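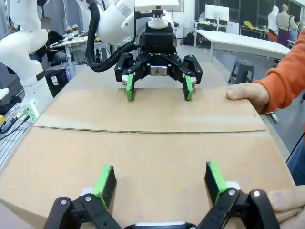

Flattening a big sheet along the crease.

Can I use old removal boxes under bark chippings?

Siu-fong Poon
6/14/21

Hello all. We moved in last October and I've been hanging on to the boxes ever since, much to my husband's despair, because I had a notion they'd come in handy for the garden. There's a strip along the back fence, mostly couch grass and creeping buttercup, and I'd love to have it ready for currant bushes this autumn. Do I lay the cardboard straight on top of the weeds, or must I dig them out first? And does the printing on the boxes matter? I'm quite new to all this, so please be gentle!

Marciniak

Welcome! No need to dig, you'll be glad to hear. Cut the grass as low as you can, give the whole strip a really good soak, then lay the cardboard on top with generous overlaps (a hand's length at least, as couch grass will find any gap you leave it). Peel off the tape and labels first, which is a tedious job but much nicer done now than picking plastic out of the soil for years, as I still am. Plain brown with a bit of black print has never bothered me, though I leave out anything shiny. I put down two layers, water them, and then pile the chippings on top. Buttercup gave up on me in one season. The couch took three, so do keep pulling whatever pokes through.

Dratitz

just use weed membrane, cardboard brings slugs

Landura

We did ours with cardboard five years ago and the slugs were no worse than usual, and my goodness we do get slugs! Currants are lovely and easy, by the way. Cut a cross in the card when you come to plant and fold the flaps back round the stem, but not tight up against it.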